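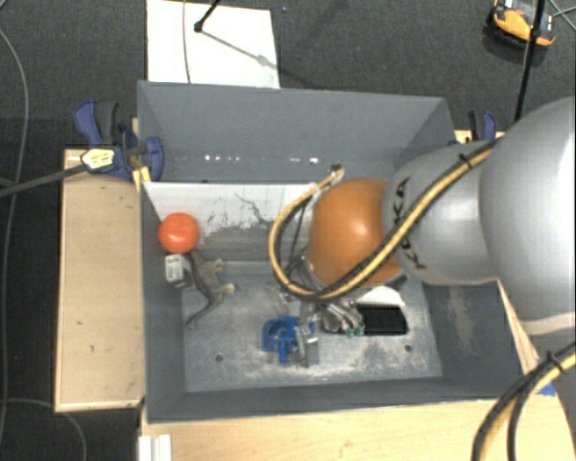
**Sourdough starter in a cold kitchen, is it worth the bother?**

**mardlepond** wrote on 2023-04-16:

Right, I need some opinions before I bin the thing. I've had a rye starter going since February and my kitchen is freezing (north facing, stone floor, the lot). It bubbles a bit, smells like nail varnish by the evening and has never once doubled. I'm feeding it 100 g of flour and 100 g of water every day and I'm getting through a ridiculous amount of flour for something I can't bake with. My one attempt at a loaf came out like a doorstop, though the crust was lovely!

Do I carry on, or just go back to a sachet of yeast and be happy?

---

**crumbwatcher** wrote:

Nail varnish smell means it's hungry. I'd stop feeding it so much of nothing and start feeding it more of something, if that makes sense. Keep back a spoonful, a heaped dessert spoon, and give that 100 g flour and a bit less water so it's stiff. You're probably leaving too much of the old stuff in the jar each time and it's eating through its dinner by lunchtime.

Also, what flour? I had no luck until I changed to the Skonside stoneground.

---

**mardlepond** wrote:

Supermarket rye, whatever's on the bottom shelf. And yes, guilty, I only tip out a little bit because I hate the waste.

---

**oldbatch_kev** wrote:

Don't let anyone talk you into posh flour. I've used bottom shelf rye for years and it's fine. The kitchen is your problem. Mine lives in the oven with just the light on and it's a different animal in there. Put a note on the oven door though. I preheated mine to 200 with the jar inside and that was the end of that one, plus the lid.

---

**crumbwatcher** wrote:

I didn't say posh, the Skonside is hardly any dearer if you buy the big sack! And I do think it matters at the start. Once it's going you can feed it any old thing.

---

**tansy_and_rye** wrote:

I'm with Kev on the warmth and with crumbwatcher on the spoonful. Not with either of you on daily feeding. Mine lives in the fridge and comes out on a Friday night, gets fed, gets fed again Saturday morning, and I bake Saturday afternoon. Takes no looking after whatsoever.

That's a grown-up starter though, I'd get yours lively first. When I was starting out I stood the jar on top of the router, wrapped in a tea towel. Slightly warm all day long and costs nothing.

---

**oldbatch_kev** wrote:

Tea towel over a router sounds like a good way to cook a router.

---

**tansy_and_rye** wrote:

Towel's round the jar, not the router! It's been fine!

---

**plinthlady** wrote:

Can I be the miserable one? I gave up. Three starters, one of them a dried one from Grultusus that I paid proper money for, and every loaf was sour enough to make your eyes water and my other half wouldn't touch it. I do an overnight dough now with a tiny pinch of dried yeast, 600 g strong white, and leave it till morning. Tastes great, no pets in jars.

---

**crumbwatcher** wrote:

An overnight yeast loaf is lovely but it isn't the same bread. It doesn't keep like sourdough does.

---

**plinthlady** wrote:

It doesn't need to keep in this house.

---

**mardlepond** wrote:

Ha, ours neither. OK, plan is the spoonful method and the oven light, with a very large note on the door. If it hasn't doubled by the end of next week I'm having plinthlady's recipe. How much water with the 600 g?

---

**plinthlady** wrote:

I go by feel, it wants to be sticky but not soup. Lid on the casserole for the first half.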